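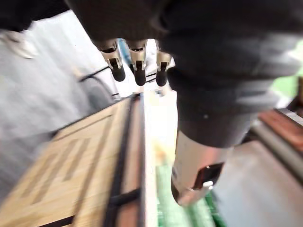
How do you keep a stack of old student newspapers from going yellow and brittle?

Store them flat, somewhere dark and dry, in an acid-free box with a lid, and keep them well away from the kitchen and the laundry.

I learned most of this the slow way, when Matilde Nogueira and I took on the back issues of the Sillness, our old campus paper, and brought 143 of them home to my spare room. Newsprint is cheap stuff and was only ever meant to last until the next issue came out, so please don't feel bad if yours already look a bit like weak tea. You can't turn them white again, but you can certainly slow things down!

Start by pulling out every staple and paper clip you can find. Rust spreads, and it leaves a nasty brown mark on the front page (always the front page). Slide a thin butter knife under the legs of the staple, ease them up, then turn the paper over and lift it out. Go gently around the fold.

Next, open each issue out to its full size if your box is big enough. If it isn't, one fold along the original crease is fine. Keep the piles low, up to 19 issues in a box, or you'll never want to lift it down from the shelf. Slip a sheet of acid-free tissue between any colour covers, as the inks can rub off on their neighbours.

Musty papers can be aired on a clothes horse indoors for 2 days with the curtains drawn. Don't be tempted by the sun on the verandah, lovely as it is in October. An hour or so out there and the edges start to colour.

For small tears, leave the sticky tape in the drawer. Noelia Sepúlveda, who edited the paper well before our time, mends hers with Japanese tissue and a dab of wheat starch paste, then presses them under a dictionary overnight with baking paper on both sides.

Label the outside of the box in pencil, with the year and the issue numbers, and pop a list inside the lid as well.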